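Report for the gripper comparison, second and last version. The first version was returned with the word "conclusions?" written next to a section titled Conclusions, so I have tried to be clearer.

## What we were asked to do

Our assignment was to compare two versions of a hand-held gripper. You hold one in each hand, squeeze, and the jaws close. The question was which finger covering holds everyday objects better when a person with normal patience is doing the squeezing.

The two versions, as named in our notes:

- **Homell** – the stock fingers, with bare molded tips.
- **Rorkano** – the same mechanism with a fabric-covered pad over each finger.

Philomena Cullinane and I split the work. She ran the trials and kept the log. I held things, dropped things, and wrote this. Our supervisor had suggested a third version, but the parts for it are still listed as "shipping," as they have been since May.

## Setup

We worked at two tables, one with a wood-grain top and one with a white top. I mention this because the light came off the white one strongly enough to change how the camera on the gripper set its exposure, and we spent an afternoon blaming the cable before we figured that out.

The objects fell into three groups:

1. Small and hard (toy cars, a tape dispenser, a stapler).
2. Soft (felt cloth, a sock that Philomena swears was clean).
3. Large and awkward (anything with a shell, ribs or a rim, where you have to decide what you are even holding on to).

A trial was a pick, a hold of five seconds, and a put-down inside a square we had marked with a pencil. A slip of any kind counted as a failure. We did 100 trials with Homell and 115 with Rorkano. The numbers should have matched. They don't match because I lost track of which set we were on, and by the time Philomena noticed I was having a very good run.

## Two-handed trials

Most of the trials used one gripper at a time. The two-handed ones were added late, when it became clear that one-handed picking was too easy to tell us much with the small objects. For these, one gripper takes something hard and the other takes something soft, and both have to be held for the full count.

This is harder than it sounds. Your hands want to do the same thing. If I squeezed harder on a car, I squeezed harder on the cloth as well, and then relaxed both together like a person applauding very slowly. Philomena was better at it. She plays the accordion, and I have decided that this is the explanation.

The cables were the other problem. Each gripper has a thick one, and it pulls on your wrist in whatever direction it was last coiled. After the first set we began each trial by shaking the cables out to the side, which cost time but made the holds steadier.

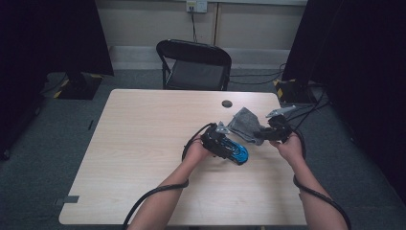 ## Results, small and soft objects

With hard objects there was very little between the two. Homell was quicker to place, since the bare tips are thinner and you can see past them. Rorkano needed a second look before every pick, because the pads hide exactly the part you are aiming with.

With cloth, Rorkano was better, and I would say clearly better. The bare tips tend to catch one fold and let the rest slide away. The pads bring a whole bunch of fabric along with them. The downside is letting go: more than once I opened the jaws over the square and the cloth stayed where it was, clinging to the pad. We argued about whether this was a failure. The log says "held too well," and those trials are counted as passes for grip and as failures for placement.

## Results, large objects

I expected this group to be a disaster and had a paragraph ready. It was mostly fine.

Large objects with a thin rim are where the padded fingers earned their weight. You press in from both sides, the padding gives a little, and the load seems to spread along the edge. With the bare tips I was always hunting for a flat place. With the pads I could be lazy about where I grabbed, and laziness is a fair model of most users.

The weak point is the view. When the object is wide enough to fill the space between the fingers, the gripper's own camera sees the object and, beyond it, the far part of the table. You get a wonderful look at the inside of the thing and almost no idea how far below it the table is. I put down several large objects by sound. For a person who can simply look over the top of the gripper, this is a nuisance. For software that only has the camera, I think it would be a real limit, and a second camera mounted higher would be my first request.

Glossy surfaces added to the trouble. Reflections moved when I moved, and on the screen it was easy to mistake a highlight for an edge.

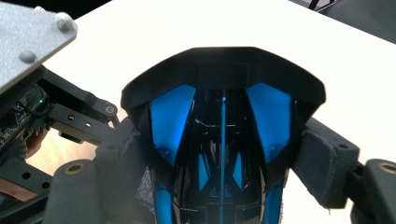
Cyrill Danzer, reading the draft, wrote in the margin that I was blaming the camera for something the fingers do. If the pads were shorter, he said, I could hold the same object lower down and get more of the near table in view, and he would want to see that tried before anyone paid for a second camera. He also asked whether the pads had been changed between sets.

They had not. It's a good point, and it goes under problems.

## Problems with this comparison

- The pads were the same ones from the first trial to the last. Fabric wears, so the later Rorkano trials may not be comparable with the early ones.
- The trial counts are uneven (see above, my fault).
- Both operators got better with practice, and the Rorkano sets came second.
- The pencil square was redrawn once after somebody wiped the table. It may have grown.

## Conclusions!

For cloth and for large objects with a rim, use the padded fingers. For small hard objects use the bare ones, or use the padded ones and accept being slower. Whoever takes this over should try shorter pads first, as Cyrill suggests, and should alternate the two versions between sets.

The log is in the project folder under Philomena's name. The column labeled "C. mood" was her idea and was not used in the analysis.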